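4.3 Checking a generated episode before batch rendering

Complete this section after the scene file loads without errors (4.1) and the arm has been homed (4.2). The check uses the Turano sorting task, in which six cylinders are divided among three containers. A batch started from an unchecked scene has to be discarded in full if the randomization turns out to be wrong.

Required: a workstation with the Dridbridge renderer installed, the task file, and write access to the episode folder.

1. Open the task file in the Dridbridge viewer. Leave physics paused.

2. In the Appearance panel, select a floor texture and a table texture. Textures are drawn independently of each other. The policy is trained across all combinations, so an unusual pairing is not a fault.

3. Set the random seed to 73. Keep this seed for every check so that results from different workstations can be compared.

4. Press Reset once. The cylinders return to their start poses and the step counter returns to zero.

Note: If a cylinder is standing on end after a reset, its start pose was written with the wrong axis order. Correct the pose in the task file and reload. Do not move the cylinder by hand in the viewer, as manual moves are not saved to the episode.

5. Start physics and run the scripted demonstration. The step limit is 500. An episode that reaches the limit is marked incomplete and is left out of the training set.

6. Pause the demonstration with the gripper at the orange tray. Compare the object states in the side panel with the rendered view. At the pause point used for this guide, the orange tray holds three cylinders, the white tray one, and the green bin two.
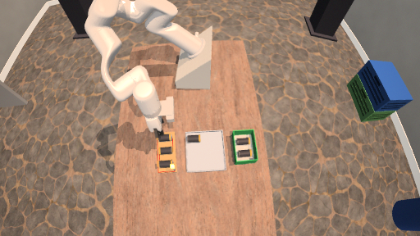

7. Confirm that the container labels in the side panel match the rendered positions. From left to right, the order is orange, white, green. A swapped label does not stop the demonstration, but it reverses the reward for that container.

8. Look for contact between the gripper fingers and the tray wall. Light contact is acceptable. If the contact readout stays above the threshold for 15 consecutive steps, raise the approach height in the task file and repeat from step 4.

Caution: Do not lower the contact threshold to clear the warning. The same value is used by the safety stop on the physical cell, and policies trained with a changed threshold must not be transferred.

9. Check that the background objects (pillars, crates, walls) are present and do not intersect the table or the arm. They are distractors and carry no reward. They may be cropped by the camera.

10. Resume physics and let the demonstration run to the end. Save the episode under the name given in the task sheet.

4.3.1 Shadows and lighting

Shadows from the arm are kept on during the check and during training. In the Jerkorard ablation, policies trained without shadows placed cylinders less reliably when tested under a single strong light. The effect was largest for grasps near a container wall. If shadows are missing after step 5, the renderer has fallen back to preview mode. Close the viewer, clear the shader cache, and reopen the task file.

4.3.2 Recording the result

Enter the seed, the texture names, the final step count and the contact readout in the check log. Episodes with a blank contact field are rejected at import. Questions about the task file format go to Sombat Sitthichai, who maintains the Sriwong importer. Continue with 4.4, Batch rendering.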